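September 15, 2020
By Jade Beaulieu

Every September, when the air turns dry again, I start getting letters about drawers. They stuck all summer, they squeak now, they come out crooked, they smell like somebody's attic. I love these letters, because I have a soft spot for little wooden boxes with a single drawer, the kind that sits on a dresser or a workbench and ends up holding stamps, screws and the spare key to a car you sold years ago. Mine came from a yard sale in Studport and the drawer wouldn't budge for the first week I had it.

If yours is stuck, please don't yank on it! Wiggle it from side to side with gentle pressure and see which corner is holding. A warm, dry room for a few days will often do the job (mine spent six days on top of the bookcase, and then slid out as if it had never been any trouble). Once the drawer is out, turn it over and look along the bottom edges for shiny spots. Those are where it's rubbing.

Rub the shiny spots with a plain white candle stub, and do the matching places inside the box as well. Bar soap works too, though I find it gets gummy in damp weather. If wax isn't enough, take a little wood off with 126... no, I'm reading my own handwriting wrong, Kirsten Lavoie says 120 grit to start and 250 or near it to finish, and she has fixed far more drawers than I have. Go slowly and try the drawer after every few strokes. Wood doesn't grow back.

For the musty smell, empty everything out, vacuum the corners with the brush attachment, and wipe the inside with a cloth wrung out in equal parts white vinegar and water. Wrung out hard, mind you. Leave the drawer out of the box overnight. A saucer of baking soda inside for another week takes care of whatever is left.

Now, about the outside. An old stained finish has a lot of charm and I would leave most of it alone. Dust it, go over it with a barely damp cloth, dry it right away, and then put on a very thin coat of paste wax with the grain. Let it haze and buff it with an old T-shirt. Try the wax on the back first, in case the color goes darker than you'd like.

One more thing, as I've learned this the hard way: a flat top is an invitation. Bottles get parked there, and bottles leave rings. A scrap of felt or a small saucer underneath will save you a good deal of rubbing later on, and if you already have a pale ring, a dab of the same paste wax and a soft cloth is the first thing I'd try.
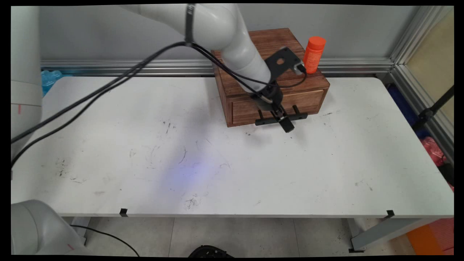
Reddish-brown wooden box with one drawer, and an orange bottle standing on top.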